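首页 > 教材 > 家庭物品与日常管理 > 第五章

上一页 目录 下一页 注释 练习

第五章 小物件：归类为什么常常失败

8月修订 巴雷什·亚泽哲（Barış Yazıcı） 执笔
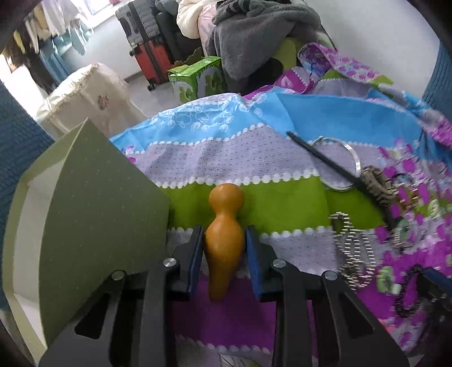
整理类书籍里最站不住脚的一句话，大概是“同类物品放在一起”。这句话在教材里出现得很频繁，本书前一版也用过，现在看来用得草率。它默认读者已经知道什么叫“同类”，而小物件的麻烦恰恰出在这一步。一支黑色的笔、一个金属钥匙圈、一束棕灰相间的编织伞绳、一条银色珠链，同时摊在一块花布上，它们是几类？按材质分，钥匙圈和珠链可以算一类；按用途分，钥匙圈和伞绳也许更近；按形状分，珠链又该去找旁边那串深色珠子。至于那个赭黄色、葫芦形、表面发亮的东西，材质看不出来，用途也看不出来，三种分法都不肯痛快地收下它。多数指南碰到这种东西，就建议设一个“其他”盒。本章要说的第一件事是，“其他”盒很少能解决问题，它通常只是把问题挪到了一个有盖子的地方。

5.1 “类”是从哪里来的

商店的分类是为了卖，仓库的分类是为了取，博物馆的分类是为了研究。家庭的分类为了什么，教科书一向说得含糊。常见的回答是“为了方便”，可是方便谁、在什么时候方便，一般没有下文。

学生作业里经常出现一张树状图：最上面写“小物件”，下面分出“文具”“饰品”“五金”“纪念品”，再往下继续分。图画得越细，得分往往越高，这是评分的毛病。一张四层的树状图，假如使用者每次放东西都要在心里走完四层，它在厨房台面旁边活不过一个星期。笔者批改过的作业中，画得最漂亮的几张，作者自己在学期末都承认没有照着用。

分类学的训练使人相信，每件东西在树上只有一个位置。家里的东西不守这个规矩。钥匙圈上没有钥匙的时候是五金，挂上钥匙以后归玄关管，挂上一个坠子又跑到饰品那边去了。伞绳编成一束，可以是工具，可以是装饰，也可以是某人手工课的剩余。要求使用者在这些身份里选定一个，再永远遵守，这个要求本身就值得怀疑。

本书因此采用一个较弱的定义：在家庭环境中，一个“类”是一组通常会在同一时刻被找的东西。注意“通常”二字。这个定义承认例外，也承认不同的家会得出不同的类，甚至同一个家在换季之后也会变。它的缺点很明显，就是无法事先写成一张表发给所有人。有些读者会觉得这等于什么都没说，这种意见在5.4节再讨论。

5.2 一项常被引用的记录

许多课程喜欢引用乌穆特·波拉特（Umut Polat）的抽屉记录。波拉特在克勒奇阿尔斯兰（Kılıçarslan）街区的一栋公寓楼里，请住户把一个“杂物抽屉”倒出来登记，然后按统一的标签重新装好，过一段时间再去看。登记下来的物件共444件，来自12户人家。第二次查看时，仍在原标签下的有300件。

引用者一般到此为止，并且把这个数字当作统一标签有效的证据。乍看确实不错，三分之二出头的东西守住了位置。但是读过原始登记表的人会提出几个疑问。

首先，守住位置的300件里，有多少在这段时间内被人拿出来用过？登记表没有这一栏。一枚从来没人碰的旧纽扣，当然会安安静静地待在“纽扣”标签下面。把它算作标签的功劳，和把石头不动算作围栏的功劳差不多。

其次，移位的144件被统一记为“错放”。可是其中有些也许是住户自己找到了更顺手的地方，比如把笔挪到电话旁边。站在登记者的角度这是错放，站在住户的角度可能是改进。表上只有一个勾，分不出这两种情况。

还有一点比较琐碎，却影响结论：有2户人家在第二次查看之前就知道会有人来。人知道要被检查时会收拾屋子，这不需要引用任何文献。

提出这些疑问，目的不在推翻波拉特的工作。他登记得很仔细，每一页都写清了谁在场。问题在于后来的教材只抄了一个比例，把他自己写在页边的保留意见全部删掉了。本书前一版也抄过，这里一并改正。

5.3 容器的诱惑

谈到小物件，总要谈容器，而谈到容器，商业手册的口气就会特别肯定。德鲁科德比（Drukodby）的分格盘、胡蒂科（Hutico）的叠盒，说明书上都画着同一种家庭：每一格恰好装满，每一件东西都恰好比格子小一圈。笔者两种都用过几年。分格盘适合放笔和回形针这类长短整齐的东西，珠链放进去会从一格爬到另一格，伞绳一类有弹性的编织物会把相邻的盖子顶起来。叠盒的毛病出在下层，凡是要先搬开上面一盒才能拿到的东西，使用次数会迅速减少，最后和扔掉没有多大区别，只是还占着地方。

葫芦形的东西是检验容器的好材料。它上圆下宽，中间收出一道细颈，平放会滚，竖放要有依靠，装进方格又浪费两边的空间。读者可以在自己家里找一件形状相近的物品，一只小梨形瓶也行，试着给它安排一个位置，再问问自己：这个位置是根据它被找的时刻定下来的，还是根据手边刚好空着的那个盒子定下来的？大多数人会发现是后者。先有盒子，后有类，这是家庭整理中最普遍的次序，可惜几乎所有教材都按相反的次序来写。

这里还要提醒一种做法，就是用一块布或一张床单作为临时的分拣面，把抽屉里的东西全部倒上去再说。它的好处是一目了然，坏处是底布如果花纹太多，细小的链子和深色的珠串就容易看漏。克利莱克（Clilleck）社区中心的整理课原先发的是印花布，后来改用素色毛巾，理由很朴素，收布的时候抖出过别人的耳钉。布的颜色在教材里不值一提，在课堂上却引起过比分类理论更多的争执。

分拣面还有一个不大有人写的副作用：东西摊开以后，看上去总比在抽屉里多。学员于是产生一种紧迫感，急着减少件数，把犹豫不决的先扔掉。事后回来找东西的，多半是在这个阶段下的手。本书建议，摊开的当天只分组，不丢弃。这个建议没有经过严格检验，请读者按建议对待，不要当作结论背下来。

5.4 对弱定义的反对意见

回到5.1节留下的问题。反对者说，“通常会在同一时刻被找的东西”这个定义，需要使用者先观察自己一段时间，而会来读整理教材的人，往往正是没有耐心观察自己的人。这个反对相当有力，本书没有完整的答复。

能够给出的只有一个折中办法。先取五六件最近真正用过的小物件，回想最后一次用到它们时还伸手去找了什么，把想得起来的写在一起，想不起来的暂时不写。这样得出的组会很小，也会很难看，有的组可能只有一支笔和一卷胶带。小而难看没有关系，它至少记录的是发生过的事。

第二种反对来自共同居住的家庭：你找东西的时刻和我找东西的时刻不一样，类就对不上。这种情况下，有的教材主张开家庭会议统一标准。笔者参加过这种会议，对它的效果持保留态度。比较可行的是允许同一种东西存两处，一处归一个人，不强求合并。两把剪刀比一份协议便宜。

第三种反对认为，研究这样琐碎的事情不值得占一章。对此读者可以在学完本章之后自行判断，届时若仍然这样认为，可以直接翻到第六章，两章之间没有依赖关系。

5.5 阅读本章前的准备

请选定一个抽屉，大小不限，不要提前收拾。准备一块素色的布、一支能写字的笔和几张便条纸。凡是叫不出名字的物件，先照形状和颜色写下来，例如“黄色，葫芦形，发亮”，不要急于给它安一个用途。第一节之后的练习会反复用到这些便条，写错了划掉重写即可，不必誊抄。

已经有分格盘或叠盒的读者，请把它们放到另一个房间，等读到5.3节的练习再拿回来。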